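How do you keep the clear brackets from sliding down the rod?

Posted in Craft Room & Small Storage

Corkesero

Hi all, hoping somebody here has fought with one of these and won. I bought a bag of odds and ends at a rummage sale in October, mostly for the ribbon spools, and in the bottom were the pieces of some kind of holder. There are thin plastic rods and a bunch of clear plastic brackets that clamp around them, and each bracket has a white clip on the far end. No box, no instructions, nothing printed on the parts that I can find except the number 1551 on a scrap of paper that may not even belong to it.

My plan is to stand it up at the back of my sewing table and use the clips to hold pattern pieces and little swatch cards where I can see them while I work. I have way too many swatches (200, and yes, I know) and at the moment they live in a shoe box, which means I forget what I own and buy it again.

Putting one together was easy enough. I got two brackets onto a red rod, both pointing the same way, and laid it down on the table to look at it, and I thought I was done.

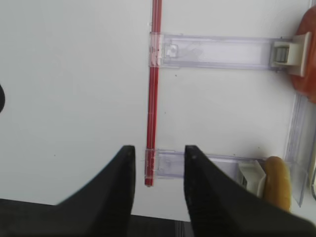 Bekix wrote back that the first thing to check is the collar, the ridged part that goes around the rod, and to check it with clean hands. Sewing rooms are full of lint and spray starch and hand lotion, and a smooth plastic rod with a film of any of those on it is basically a slide.

Okay, so I did that (dish soap, warm water, dried everything with a tea towel) and it's better but not fixed. With nothing in the clips the brackets stay where I put them. The minute I hang a pattern envelope on the top one it creeps down, slowly, and by the time I've threaded the machine it's sitting on top of the lower one. Drives me nuts! I'd rather not glue them, I want to be able to move them up and down for different sizes of paper. The clips themselves grip fine, no complaints there.

So what would you do? Tape? Rubber band? Am I just asking too much of a skinny little rod? I'm happy to try anything that won't leave goo on my fabric.

Bekix

Glad the washing helped some. Since you want to keep them adjustable, skip the tape. I've used tape on this kind of thing and it's great for a week and then you get that gray sticky line that picks up every thread in the room.

What works for me is the tiny clear elastics they sell for braiding hair. Wind one around the rod right under the collar, as many times as it'll go, and let the bracket rest on it. When you want to move the bracket you roll the elastic up or down with your thumb. They do dry out and snap after a while, so buy the big card of them and keep the rest in your notions drawer. An O-ring from the plumbing aisle does the same job and lasts longer, but take the rod with you to the store, because guessing at the size is how I ended up with a jar of O-rings.

Also, and I say this with love, a full pattern envelope is heavy. Take the tissue out and clip up only the instruction sheet. Or put the envelope on the lower bracket and save the top one for swatches — the lower one doesn't have as far to fall.

One more thing to look at is which way the weight pulls. Everything hangs out on one side of the rod, so the rod wants to lean that way, and once it leans the collar sits crooked. If you've got a third bracket in that bag, try turning it to face the opposite direction and clip something to it to balance things out.

Farah

just use a hot glue gun. done in 3 minutes

Corkesero

Farah, thank you, but I did say I want to move them! I might glue one if I give up.

Bekix, the elastics are a winner so far. I had some in the bathroom already. I wound them on tight Thursday night, 2 per bracket, hung up a swatch card and an instruction sheet, and in the morning they were right where I'd left them. Haven't tried the full envelope again, I'm scared to. I'll look for a third bracket when I get to the bottom of the bag, there's still a lot of rickrack in the way.

Now I need a decent base for the rod. I've got it stuck in a spool with some putty and it wobbles every time I hit the foot pedal. Should I start a new thread for that?

Bekix

Yes, new thread, and put "base" in the title so people find it. There was a good one about drilling a scrap block a while back, I'll see if I can dig it up for you.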